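Sim runs before hardware — quick FAQ, Tadura cell. Updated 12/05/2021.

**Do I need sim runs for every new task?**
Yes. 2,000 clean ones, minimum. Same gripper model as the real arm, no shortcuts.

**What counts as clean?**
No finger contact with anything except the target. No clipping through walls or cabinets. Brushing the side of a cabinet on approach = fail, even if the grasp works after.
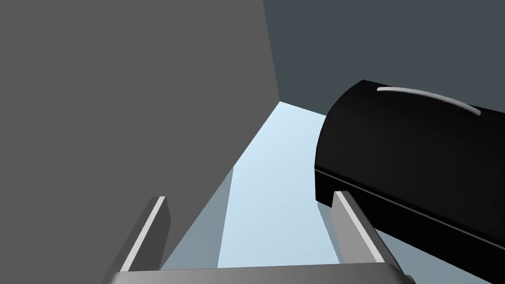 **Can I skip shadows and textures?**
Textures yes, shadows no. Warnulow's checker wants them on. Flat colors are fine.

**How fast can the arm go near an object?**
60 mm/s inside the approach zone. Same limit in sim and on the floor — dont tune one without the other.

**Who signs off?**
Two people, one of them from outside the team. Otent jobs go through the Duangkaew office as well, allow extra time.

**My run failed at 127. Start over?**
Only if you changed the config. Otherwise log it, fix the seed, carry on.

**Where do logs go?**
Shared drive, folder by task name. Not you're desktop.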